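Emby from Trurkstead @embykitchen

A small thread about kitchen utensils, for people whose drawer does not close anymore. Mine did not close since January. On Friday I finally gave up fighting with it and decided to sort everything. 1/

First thing I learned: do not sort inside the drawer. I tried this many times and I only moved the mess from left to right. Take everything out and put it on a table, where you can see the real size of your problem. 2/

Second thing: choose the bin before you choose what to keep. I like a plastic one with a hole for the hand, so you can carry it to the sink and wash it when crumbs collect in the bottom. 3/
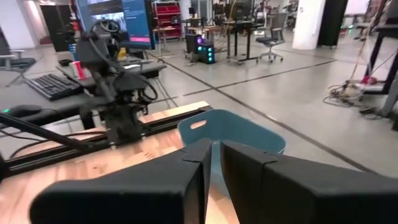 The teal bin on the wooden table. Good curved rim, good handle hole.

Now the rule I follow, which I took from an old booklet of the Clammont housewares shop. Long things made of wood go together. Sharp things never go in the same bin with them. When you reach for a spatula in a hurry, you do not look, and your fingers will find the blade first. 4/

I broke this rule for years, I must say. I had a bread knife standing with the spoons, point down, and I was proud that it took so little space. Then one evening I needed a bandage and the soup had to wait. 5/
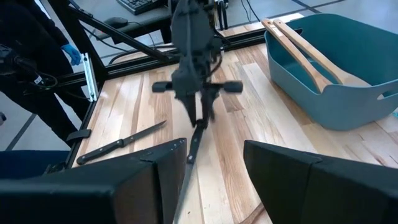
Knives are the part where I am most strict now. I keep them flat while I sort and I give each one a place before I touch the next. Wooden tools are more forgiving, and you can lay two long ones at an angle in the teal basket, as they are there, and the handles come up over the back rim so they are easy to catch. Knives I would not store like this even for one night. They get a magnetic strip or a block or at least a cardboard sleeve. 6/

About the sleeves: I make them from cereal boxes. Cut a piece a bit longer than the blade, fold it, close it with strong tape on 2 sides. Write the name of the knife on it. My first ones were too short and the point came through, so please measure. 7/

Next topic, wood. My neighbor says wooden spoons must be thrown away every year. I do not agree. I wash them by hand, dry them standing up, and rub them with mineral oil every 3 months. The spoon I use for beans is 10 years old and still has a nice shape. 8/

If the wood has a deep crack, then yes, say goodbye to it. A fuzzy surface is only tired wood. Fine sandpaper, a little oil, leave it until morning. 9/

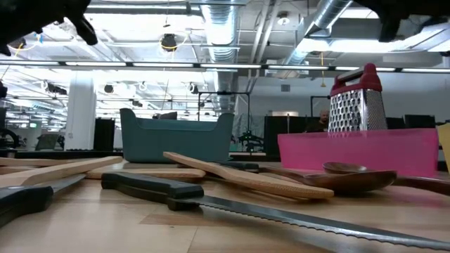
Where does the box grater go?
Next to the bowls, on a shelf. In a drawer it catches on everything and you lose the space of five spoons, and in a bin it sits on top and falls out when you carry it. 10/

For the tray and bin sizes, measure the inside of your drawer or shelf, and measure the height too. I forgot the height. The first bin I bought at Subramaniam Home went back the same week. 11/

My drawer closes now, by the way. I still have one peeler that does not belong to any group, and it lives with the tea towels until I have a better idea. If you have one, write it under this post. 12/12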